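Call for Participants: Local Newsroom Independence Study

The Hesville Institute for Press Studies invites working journalists, editors and photographers to take part in a study of editorial independence at small and mid-sized news outlets. The study is directed by Bleddyn Pumphrey and is carried out jointly with the Tomia Center for Media Law.

Background

In the first phase of the project, 457 journalists answered a written survey on ownership, advertising pressure and access to public records. Many of them described decisions that could not be captured in a set of check boxes: a story held for a week at the request of a publisher, a records request left unanswered until it no longer mattered, a council beat dropped when a reporter left. The second phase will collect detailed accounts of such decisions through interviews and work diaries.

The Institute is seeking 100 participants for this phase.

Who may apply

Applicants must be 18 years of age or older and must currently work for a newspaper, radio station, television station or online news outlet that covers a city, county or region. Staff and freelance journalists are equally welcome. Freelancers should have published or aired local reporting within the past year.

Applicants should have at least two years of experience in news work. Student journalists are not eligible for this phase but may ask to be notified of later calls. Persons who hold an ownership share in a news outlet are asked to state this on the application form. They are not excluded, but their interviews will be analyzed separately.

What participation involves

Each participant will complete two interviews, the first at the start of the study and the second after the diary period has ended. Interviews are held by telephone or in person at the Nicholas Building in Hesville, according to the participant's preference. Evening appointments are available until 8 p.m.

Between the interviews, participants will keep a short work diary using Feter, the Institute's secure online form. Entries concern assignments, edits, contact with sources and any requests from owners, advertisers or public officials. Participants should not enter the names of confidential sources or upload unpublished material.

Payment

Participants receive a single payment once the second interview is complete. Those who withdraw earlier will be paid for the interview they have given. Travel costs within the state are reimbursed on presentation of receipts.

Confidentiality

Names of participants and their employers will not appear in any publication. Transcripts are stored without names, and each participant may review his or her own transcript and strike any passage before analysis begins. The Institute does not inform employers of an employee's participation – applicants may therefore wish to use a personal email address.

Participation is voluntary and may be ended at any time without explanation.

How to apply

Application forms are available from the study office and on the Institute's website. A completed form should be accompanied by a brief statement, no longer than one page, describing the applicant's current position and the area covered by the outlet. Work samples are not required.

Applications will be reviewed in the order received, and the call will close at the end of July. Applicants will be notified of the decision in writing. Questions about eligibility should be addressed to the study office, marked for the attention of Bleddyn Pumphrey.

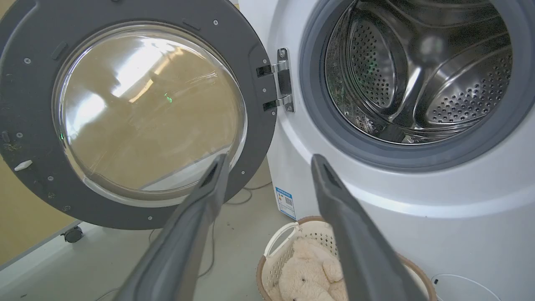 Applicants who need an interpreter or other accommodation for the interviews are asked to note this on the form, so that arrangements can be made before the first appointment.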